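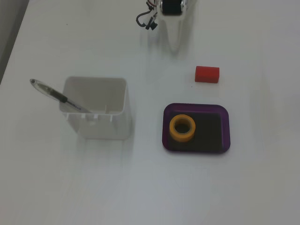

讲稿提纲 小店盘货那点事
(别念稿!控制在二十分钟)

开场。先问台下:谁家盘过货?举手。等几秒,别急着往下走。
自我介绍一句带过。Bomar 仓库管了几年,后来去 Runlow 帮忙理库存。不讲履历。

第一块 账和货对不上
讲 Bomar 那次。账上 3,505 件,货架上点出来少一截。大家第一反应是丢了。
其实大半是退货没入帐,放在后门边上,单子夹在别的本子里。
停一下,让他们笑。
重点:先查单子,再查人。这句说慢点。

第二块 什么时候盘
年底盘最累,人也最烦。五月盘过一次,顺得多。
Arnaldo Tavares 的办法:每周只盘一个货架,轮着来。他会坐第二排,可以点他名,先打过招呼了。
有人会问停不停业。答:不停,早上开门前做完。做不完就第二天接着,那个货架贴条子,先别动。

第三块 两个人点
一个点,一个记。点的人不看帐本。这条一定要强调,上次讲漏了
两遍数不一样,换手再来一遍。不要取中间数!真有人这么干。
散件先归堆再点,整箱的开一箱抽查。Wuyts 那批货,箱子上写的和里面装的不是一回事,抽查才发现。细节略,时间够再讲。

第四块 编号
Vasco Nogueira 来信问过:编号要不要带意思,比如颜色、产地。
我的看法,不要。Braltum 改过一回规格,1,481 个编号全得重写,标签重打,干了两个周末。
流水号就行,丑一点没关系。
这里容易讲散,看表。

如果超时:砍第四块,直接跳收尾。

收尾
回去先做一件事,挑最乱的那个货架,盘一遍,记下用了多长时间。下次来告诉我。
盘点表样张在门口桌上,自己拿,一人一份,不够留地址我寄。
提问大概留十分钟。问软件的统统会后聊,不然没玩没了。

备忘:带水。话筒上次有杂音,早点到试一下。Arnaldo 的那份材料还他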